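飲み水の「まろやかさ」って本当に分かるもんですか

1 :shehu_h
浄水ポットを買い替えるかどうかで家族と揉めています。いま使っているのはVutarの普通のやつで、妻が欲しがっているのはVodowの「ミネラル調整カートリッジ」付き。値段がだいぶ違う。
店頭の説明には「水がまろやかになる」と書いてあるんですが、まろやかって何ですか。硬度が下がるという話なのか、塩素の匂いが消えるという話なのか、それともただの気分なのか。説明書をPDFで落として読んでも、肝心のところは「当社比」で終わっています。
実際に使っている人の感想が聞きたいです。できれば、買った直後の興奮が冷めてからの感想で。

2 :ねこやなぎ
Vodow使ってます。二月に買いました。
お茶は変わったと思います。緑茶の渋みが出にくくなった。コーヒーは正直わかりません。夫は「うまい」と言っていますが、値段を知っているので参考にならないです。

3 :danica_k
>>2
茶葉は同じものですか。湯の温度は測っていますか。
渋みは温度と時間でいくらでも動きます。ポットを新しくした人はたいてい丁寧にお茶をいれるようになるので、そこを分けないと何も言えないと思います。

4 :ねこやなぎ
>>3
茶葉は同じです。温度は測ってません。そこまで言われると自信がなくなってきました。

5 :湯冷まし
またその話か、という感じ。
日本の水道水はもともと軟水の地域が多いので、硬度を下げる意味がある家は限られてる。自分の家の硬度は水道局のサイトに載ってるから、まずそれを見てから悩むべき。見ないで買う人が多すぎる。

6 :shehu_h
>>5
見ました。うちは高くないです。なので硬度目当てなら要らない、というのが私の立場です。妻は「数字で飲むわけじゃない」と言っています。それはそれで反論しにくい。

7 :agata_g
奥さんに一票。
わたしはLirikの安い浄水ポットを使っていて、水道の匂いがしなくなっただけで飲む量が増えました。理屈が硬度だろうが活性炭だろうが、飲むようになったなら買った意味はあると思います。

8 :湯冷まし
>>7
匂いだけなら沸かして冷ませばいい。金はかからない。

9 :agata_g
>>8
ガス代も手間もかかりますけどね。冷めるのを待って、容器に移して、冷蔵庫に場所を作って。毎日やってるんですか？

10 :湯冷まし
>>9
やってる。名前を見てほしい。
あと沸かした水は塩素が抜けてるから早めに飲みきること。これは浄水ポットの水も同じで、何日も置いてる人がいるけど感心しない。

11 :ペトコフ
横から失礼。
昔、Babićという店で喫茶の仕事をしていました。店では「水を替えたら味が変わった」という客が一定数いましたが、こちらは何も替えていない日にも言われました。逆に、本当にフィルターを交換した日には何も言われなかった。
味が変わらないとまでは言いません。ただ、人の感想を判断材料にするのは危ないというのが私の経験です。ここのスレの感想も含めて。

12 :shehu_h
>>11
それを言われるとスレを立てた意味がなくなるんですが、たぶんその通りなんでしょうね。

13 :danica_k
だったら自分の舌で確かめればいいだけでは。
同じコップを用意して、誰かに中身を入れ替えてもらって、どれがどれか当てる。一回だけでは偶然当たるので、8回はやってください。温度をそろえるのを忘れないこと。冷たい水はそれだけでおいしく感じます。

14 :ねこやなぎ
>>13
8回も水を飲むんですか……

15 :danica_k
>>14
一口ずつで大丈夫です。間を空けて、別の日に続きをやってもかまいません。

16 :白湯派じゃない
カートリッジの値段の話が出てないのが不思議。
本体が安く見えても、交換のたびに金が出ていく。Vodowのは交換目安が「最長2か月」と箱に書いてあるけど、それは一日に使う量が少ない家の話で、料理にも使うともっと早い。家族がいるなら目安どおりにはいかないと思ったほうがいい。
あと交換ランプ。あれは水質を測ってるわけじゃなくて、時間か回数を見てるだけの機種が多い。光ったから汚れてるとは限らないし、光ってないから安心とも限らない。

17 :agata_g
>>16
ランプの件は初めて知りました。Lirikのにはランプがないので、カレンダーに丸をつけてます。結局これがいちばん確実かも。

18 :湯冷まし
メーカーの言うことを疑うのは結構だけど、目安を過ぎて使うのはやめたほうがいい。疑う方向を間違えてる人がたまにいる。「どうせ買わせたいだけ」と言って半年同じカートリッジとか。

19 :ivanov_h
ペットボトルの水でいいんじゃないですか、という意見が出ないので書いておきます。うちはずっとそれです。
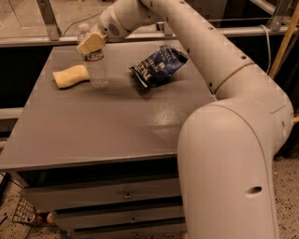 外出先でも家でも同じ水が飲めるし、交換時期を気にしなくていい。重いのとゴミが出るのは認めます。でも「まろやか」の正体について家族会議をするよりは楽です。

20 :agata_g
>>19
ゴミの件を「認めます」で済ませるのはどうかと。うちはそれが嫌でポットにしたので。

21 :白湯派じゃない
>>19
値段も計算した？　家族四人で飲み水も料理も全部ボトルにしたら、Vodowのカートリッジなんか安いもんだよ。

22 :ivanov_h
>>21
一人暮らしです。料理は水道水でやってます。
ゴミについては反論はありません。回収には出していますが、それで帳消しになるとも思っていません。

23 :ペトコフ
ボトルの水にしても、銘柄を隠したら当てられる人は少ないですよ。硬度が極端に違うものなら別ですが。店で一度、同僚同士で試したことがあります。自信満々だった者から順に外しました。私もです。

24 :shehu_h
報告です。danica_kさんのやり方で、妻と交互にやってみました。Vodowは妻の姉が持っていたので、ポットごと借りました。温度は一晩同じ棚に置いてそろえました。
水道水そのままとの違いは二人ともほぼ分かりました。匂いが違います。うちのVutarとVodowの違いは、私はさっぱりでした。妻は私より当てましたが、本人も「まろやか」で選んだのではなく、片方にかすかに容器の匂いがすると言っていました。うちのポットが古いだけという可能性が出てきました。

25 :danica_k
>>24
それは水の違いではなくポットの匂いですね。重曹で洗ってから、もう一度やってください。

26 :湯冷まし
>>24
ほらね。買い替えるにしても同じVutarの新品で足りる話。

27 :ねこやなぎ
>>24
うちは買ってしまったので、もう試さないことにします。お茶はおいしいです。

28 :shehu_h
>>25
洗いました。今夜、続きをやります。妻はもう飽きているので、一人でやる方法があれば教えてください。コップの底に印をつけて混ぜる、で合ってますか。

29 :danica_k
>>28
合ってます。印は注ぐ前につけて、混ぜるときは目をつぶってください。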